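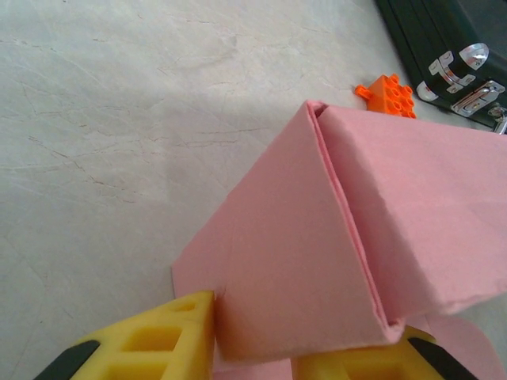
Lultia

29 October 2021

Travellers who know Lultia only from the ferry brochure will expect a harbour, a lighthouse and a row of painted boathouses. These exist, and they are well kept. The town behind them receives far less attention, and it was the town that occupied most of my eight days on the island in June.

The crossing from Gornow takes the better part of a morning. Passengers are advised to board early, as the forward lounge fills quickly and the rear deck is exposed to spray. I had the good fortune to be seated beside a retired schoolteacher who had made the trip every year of her adult life, and who informed me that the bakery on Sibiya Street closes at noon without exception. I arrived at ten past.

Lultia has a permanent population of 600, and the centre can be crossed on foot in very little time. The streets follow the old sheep tracks and meet at odd angles. Visitors should not rely on the map issued at the ferry office, which omits the upper lanes entirely and places the post office on the wrong side of the church. 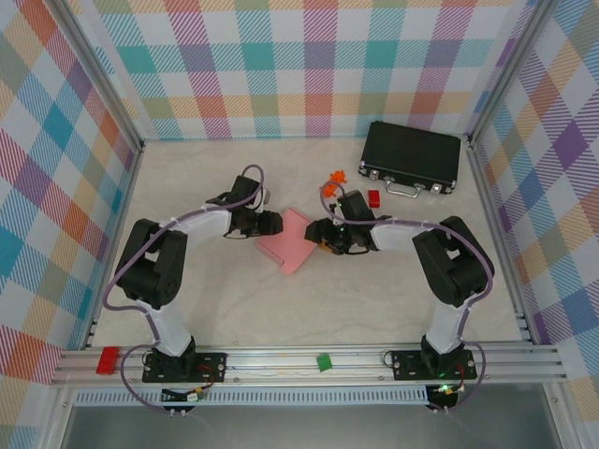

Accommodation on the island is limited, and I stayed at the Rernine, a guest house of eight rooms on the hill above the harbour. The proprietor, Binta Ojo, has furnished it according to her own taste, and the breakfast room in particular departs from the white walls and driftwood favoured elsewhere along this coast. Its curtains are a pastel plaid of teal, orange, purple, pink and green, much like the wall panels in the photograph, and on a grey morning the effect was a cheerful one. Breakfast is served from seven. The smoked fish is recommended, as is the rhubarb preserve, jars of which may be purchased at the desk.

The principal walk follows the northern cliffs to the abandoned signal station. It is well marked for the first half, after which the path divides and the walker must keep to the seaward side of the stone wall. I would describe the grade as moderate. The station has lost its roof, although the staircase remains sound and the view from the landing extends to the mainland in clear weather.

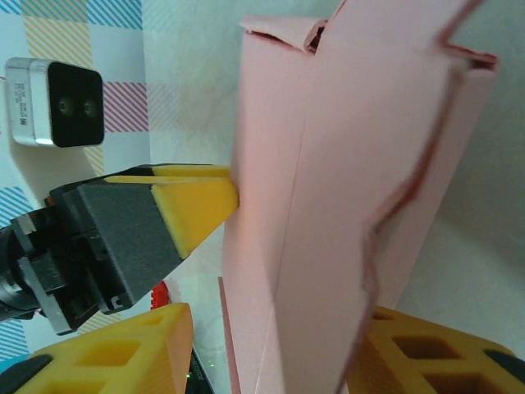 Pale pink paper, folded and standing upright.

The museum occupies the former customs house and opens on four afternoons a week. Its collection consists of 76 ships' logbooks, a quantity of rope work and a harmonium in working order, which visitors are permitted to play. Several of the logbooks may be read on request. I spent a full afternoon with one kept by a ship's cook, whose remarks on the quality of the flour were severe and frequent.

Return sailings should be booked before arrival. The vessel carries 40 passengers, and residents have priority on Fridays. I was obliged to remain an additional night on this account, and was able to reach the bakery by half past eleven the next day. The seed loaf had sold out. I bought two currant buns and ate them on the harbour wall.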